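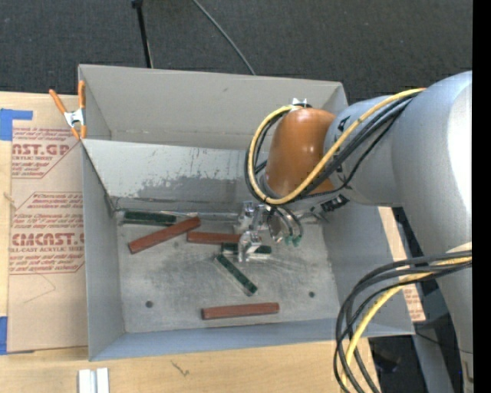

Figure 3. Robot arm reaching into an open-topped gray metal bin on a wooden tabletop.

4. How Small Firms Report Business Equipment

4.1 The filing duty

Every county in the study taxes tangible personal property used in a business. The owner files a listing form once a year, and the assessor works out a value from the cost and the year of purchase shown on the form. Land and buildings are handled separately and are not covered in this section. Inventory held for sale is exempt in all of the counties, but supplies are not, and the line between the two caused more trouble than we expected when we planned the study.

The form itself is short. It asks for a description of each item, the year it was acquired, what it cost, and whether it was still held on the listing date. Items that have been fully depreciated for federal income tax must still be listed. The instructions say so on the second page. Many owners do not read the second page, and those who prepare the form from their federal depreciation schedule often leave out items that have dropped off it.

4.2 Data

We reviewed 1011 listing forms filed by firms in seven counties. The forms were drawn from the public files of each assessor after account numbers and owner names had been removed. We then held interviews with 157 owners or office managers who had prepared a form themselves. Firms that used a paid preparer were left out of the interviews but kept in the review of forms.

Each form was coded by two readers. Where they disagreed, Ayuba Eshun read the form a third time and his code was used. Most disagreements involved items described in one or two words, such as "shop tools" or "fixtures," with a single cost figure and no year. We coded these as grouped entries. An entry was coded as complete if it had a description, a year, and a cost, even when we had doubts about the cost.

Two features of the files limit what can be said. First, Kolev County keeps only the most recent version of a form, so a corrected return replaces the original and the first mistake cannot be seen. Second, Stenitz County moved to online filing during the study period. The online form will not accept a line without a year of purchase, and we suspect that some owners entered a guess in order to get past the screen. We report Stenitz separately wherever the year of purchase matters.

4.3 Common errors

We sorted the errors into three groups: omitted items, wrong cost, and wrong year.

Omitted items were the most common of the three. The usual case was older equipment that was still in daily use. Owners told us they believed an item with no remaining book value had no taxable value either. This is a fair reading of the federal rules, but the county rules differ. All of the counties apply a minimum percentage of cost for as long as the item is in service, and the item stays on the roll until the owner reports that it was sold or scrapped. A smaller set of omissions involved leased equipment. Some leases make the lessee responsible for the tax and others do not, and owners who had not looked at the lease tended to assume that the leasing company would file.

Wrong cost came from several sources. Freight, installation, and sales tax are part of cost under the county rules. Many owners entered the sticker price alone. A few went the other way and included a service contract, which should have been left out. Equipment bought used was also a problem. The correct figure is what the current owner paid, but some owners had entered the price when new because they had the original invoice in hand. Trade-ins were treated in so many ways that we could not find a usual practice. Prorkley County accepts the net price after trade-in and Petel County does not, and the instructions in both counties are silent on the point. We learned of the difference from staff.

Wrong year was less common and usually made little difference to the tax. The exception was equipment bought in December and first used in the next calendar year. The form asks for the year acquired. Several owners entered the year placed in service, which is the date they had on their federal schedule.

4.4 Grouped entries

Grouped entries deserve a separate note. The assessor cannot apply a depreciation table to a line with no year, so the office must either call the owner or treat the whole amount as new. Practice varies. In Petel County the whole amount is treated as new and a notice of value is mailed. The owner then has a fixed period to file a protest, and a protest that includes a list of items by year is normally settled by telephone. In Kolev County a clerk calls first. Staff there told us that calling takes more time in the spring but leaves fewer protests to handle later in the year. We did not have the records to test this.

Owners who had received a notice of value often described it as a bill. It is a statement of the assessed value, and no payment is due until the tax bill follows. Some had set the notice aside until the bill came, by which time the protest period had ended. Others had sent a check with the notice, and it was returned.

4.5 Penalties

All seven counties charge a penalty for late filing, and each allows it to be waived for good cause. The waiver must be requested in writing. Illness, a death in the family, and loss of records by fire or flood are accepted everywhere. Not knowing about the filing duty is accepted in Stenitz County for a first-year firm and nowhere else. Most of the owners we spoke with who had paid a late penalty did not know that a waiver could be requested. The penalty line on the bill does not mention it, and the waiver form is kept on a different page of the county website from the listing form.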